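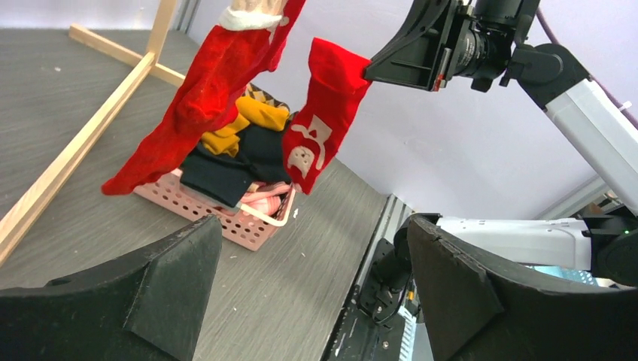 Calcetines navideños rojos junto a una cesta

¿Cómo evito que lo rojo destiña en la lavadora?
Publicado el 24 de abril de 2026 en Hogar y colada

Cada año lavo los adornos de Navidad cuando ya casi toca la playa. En March... perdón, en marzo, metí un calcetín rojo con dos toallas blancas y ahora tengo toallas rosas – muy favorecedoras, todo sea dicho. ¿Vinagre, sal, toallitas atrapacolor? Mi suegra jura por las tres cosas a la vez.
Su-bin Yoo

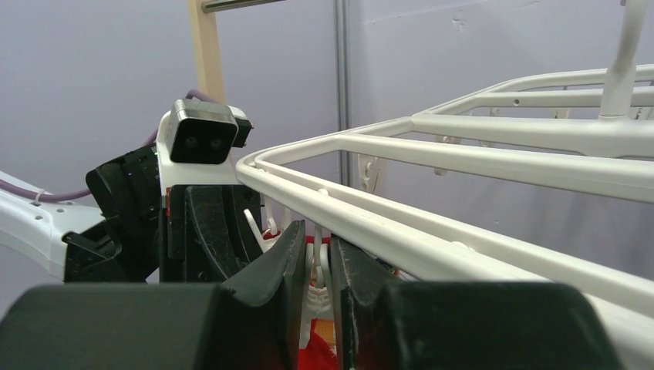 Lectura: 2 min

Vekov
La sal y el vinagre, para la ensalada. Con los tintes modernos no fijan nada. Lava lo rojo solo, del revés, en frío o a 20 grados, y sácalo en cuanto acabe el programa. Lo que destiñe de verdad es dejarlo hecho una bola dentro del tambor toda la noche. Antes moja una esquina y apriétala con un trapo blanco: si mancha, a mano. Las toallas, si son de algodón, en remojo con percarbonato y agua caliente. El rojo no lo metas ahí salvo que lo quieras salmón. 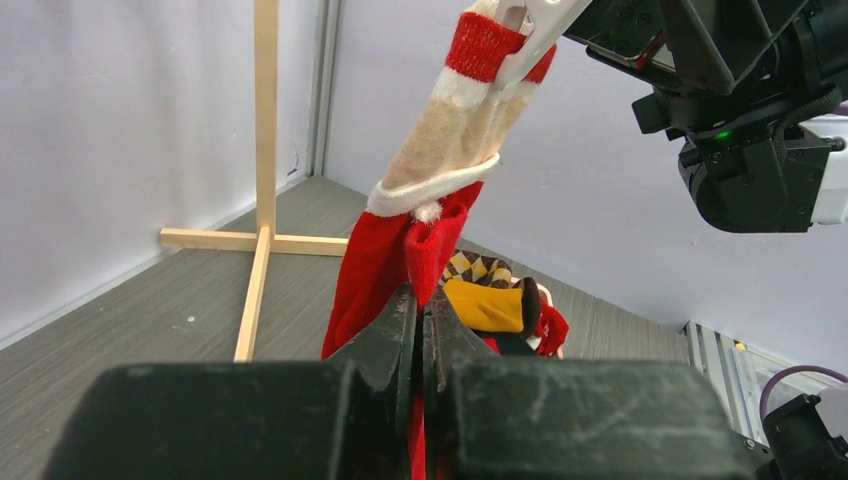
Calcetín de rayas rojas y crema, con pinza blanca

Zavden
yo lo lavo todo junto a 35 y nunca me ha pasado nada. También es verdad que toda mi ropa es gris

Mullcombe
De acuerdo con Vekov, salvo en lo de las toallitas, que ni las menciona. Algo recogen, pero no hacen milagros. Y tiende a la sombra, que el sol se come el rojo por un solo lado.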